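The Lid Problem
A two-armed robot can move a bun. Whether its software knows what it's doing is harder to say.
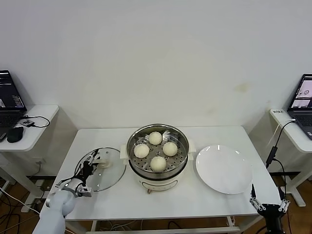

SAUERLAND, February

The pitch for Flutavura fits on a napkin. Show the software a chore a few hundred times, let it learn the motions, and it will plan and carry out the chore by itself. Cadura, the small company that writes it, calls the result a "kitchen-ready policy." I have heard that phrase, or something close to it, from enough companies that I asked to spend a day with the logs before I watched anything move.

The chore is steamed buns. Four of them sit in the basket of an electric steamer, a glass lid lies flat on the table to the left, and a white plate waits on the right. Get the buns onto the plate. A child could do it, and would probably eat one on the way.

Cadura trained its current version on 300 demonstrations, each one a person steering the two arms through the whole job. It then ran 200 trials without a person steering. The company counts 106 of those as complete, meaning every bun ended up on the plate and nothing hit the floor. That is a little better than a coin flip, on one table, against one wall, with one steamer.

To its credit, the company handed over the failures too, and they are the interesting part. Very few come from the buns. The grippers close gently enough, and a bun forgives a bad grip. The trouble starts with the lid. Clear glass gives a camera little to work with: it shows whatever is behind it, plus a glare that changes with the time of day. Flutavura's perception module looks for the dark rim and guesses the rest. When the guess is off by the width of a finger, the planner sends the left gripper to a place where the knob isn't, and the arm closes on air with complete confidence.

What bothers me is what happens next. The software has no real notion of having missed. It checks whether the fingers reached their commanded position, marks the step done, and moves along. I read log after log in which the lid was reported as held while the video showed it lying on the table. A gripper that closes all the way has obviously caught nothing, and a few lines of code could say so. Cadura says the check was removed because it tripped on thin objects. Fine, but then put in a better one.

There is a second system in the building, an older planner called Ilham, which does things the dull way. It keeps a written list of steps and tests each one before starting the next. Ilham is slow and stops often – 586 times in the set of runs I was shown – but when it stops, it tells you why. I would take that over a smooth motion toward the wrong spot.

The people who build learned policies tend to answer that more data will fix it. Maybe so. More demonstrations with more kinds of lids would surely help with finding the rim. I don't see how they teach the software to doubt itself when every demonstration it has been given ends well.

Cadura plans to move the steamer to a different table next and run the trials again without retraining. I asked to see those logs as well, all of them, before anyone cuts a video.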